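Parish livestream ticket: sound dropping out during Mass

Hi all, it's me again from the parish office at Garrido. Logging this one properly this time, as the last ticket got closed before I'd even had my cuppa!
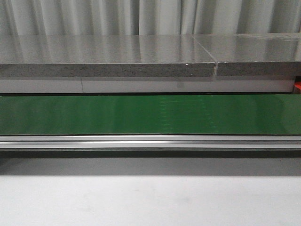
What's going wrong

The sound on the Saturday vigil stream cuts out 13 minutes in, right as the first reading starts, and comes back somewhere in the homily. Picture is fine the whole way through. We had 31 people watching from home (mostly the nursing home crowd) and my phone didn't stop buzzing.

What I've tried

Restarted the Evus encoder — no change.
Swapped the lead from the lectern mic to the Rakus mixer. Same again.
Turned off the hymn lyrics overlay, which I was sure was the culprit. It wasn't, sorry lyrics.
Set the audio delay back to 225 ms, as it was before the update in March.

Update, 4:40 pm

Skurkance support rang back (lovely bloke, very patient with me). He reckons the mixer is going into power saving when the organ stops, and the choir channel is the only thing keeping it awake. I've switched that setting off and run 3 test streams with me reading Psalm 23 to an empty church. All good so far!

Please leave this open until after the vigil. I'll pop the result in here once I've locked up.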